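Kitchen Table Tips: Keeping Your Little Shop's Ads in Order

Posted 6 February 2021 by Haf Powell

A good many of you sell what you make at home, the chutneys and the beeswax wraps and the turned spoons, and sooner or later nearly all of you ask me about paying for ads. I've run small ads for Plaltlow, my own granola and spiced nut business, from the same end of the same kitchen table for years now, and I've wasted money in most of the ways there are to waste it. So I thought I'd put my housekeeping habits for the ad account on one page, the way I did with the pantry shelves and the knife drawer (that one is still the page you all write to me about!).

Start with the budget, and treat it like the grocery money. I decide what I can spend in a month before I open the computer, I write it on the calendar by the fridge, and then I divide it by the days. The daily figure always looks small and a bit sad. Leave it alone anyway. My first month I kept nudging it up every evening after supper, a dollar here and a couple there, and the bill came to 138 dollars when I had meant to spend 50. I was cross with the ad company for a week – and it was me all along.
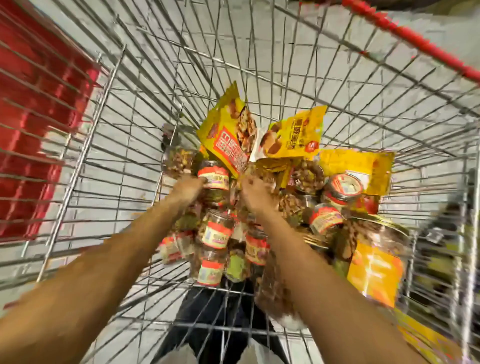
The page your ad leads to matters more than the ad, and it took me far too long to believe it. For ages every one of my ads went to the front page of the shop, with the big photo of my oven and the story of my grandmother, and people had to hunt for whatever they'd clicked on. Now, somebody who has reached right down into the cart and has a hand on a clear jar with a red label, in among all the snack bags, has one particular jar in mind just then. Your clicker is the same. If the ad says spiced pecans, send them to the spiced pecans, with the price and the postage and a button, all near the top so they needn't scroll. Put your grandmother further down. She'll keep.

Check it on your phone, too. Mine looked lovely on the laptop, and on the phone the button was hiding under the cookie notice.

On to the wording. I write ads with a pencil first, on the backs of envelopes, and I read them out loud while the kettle boils. If I'd be embarrassed to say it over the counter at the market, it goes. Say what the thing is, say how big it is, say what it costs if the price is a good one, and mention postage. I used to put "artisan" in everything. Jarlath Phelan asked me over lunch what it meant and I couldn't tell him, so out it went, and the ads did no worse without it.

Write 2 versions of each ad and let them run side by side. Change just one thing between them, the first line or the offer, and then keep your hands off them for a while. With a little shop like mine a few days tells you nothing at all, and I've thrown out perfectly good ads on the strength of one quiet rainy weekend.

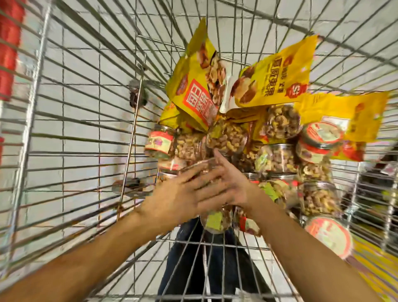

Sinéad Hayes wrote after my last newsletter to say that she pauses her ads every time she runs low on stock, and that she'd paid for clicks on a sold-out page all through June before it dawned on her. She now keeps a sticky note on the storeroom door that says ADS OFF, and moves it to the laptop when the last tray goes out. I've copied her, sticky note and all, and I'd urge you to do the same if you bake or bottle in batches.

Next, the notebook. The account keeps its own record of what you changed, I know, but it doesn't keep why, and in three months' time the why is the only part you'll want. Mine is an ordinary school exercise book. I put the date, what I changed, what I was hoping for, and anything going on in the outside world, such as a holiday or a snowstorm or the school fair. It lives in the drawer with the takeout menus.

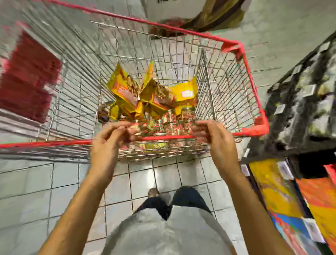

I go back through the book every 90 days with a pot of coffee and a highlighter, and I look for things I've done twice. Last time I found that I had tried the free postage offer, dropped it, forgotten all about it and tried it again, with the very same result. I also add up what I spent and set it against the orders that came in, on paper, in two columns. Do count your postage and your jars in the sum – an order that looks cheerful on the screen can be earning you pennies once it's boxed and taped.

A few small things to finish:

Turn off the automatic suggestions, or at least read each one before you say yes. A fair number of them come down to spending more.

Set your ads to show only in the places you'll mail to.

Keep your password somewhere other than the notebook.

And let somebody else in the house know how to pause the whole lot, in case you're laid up with the flu. Mine is written on a card inside the baking cupboard door, under the oven temperatures.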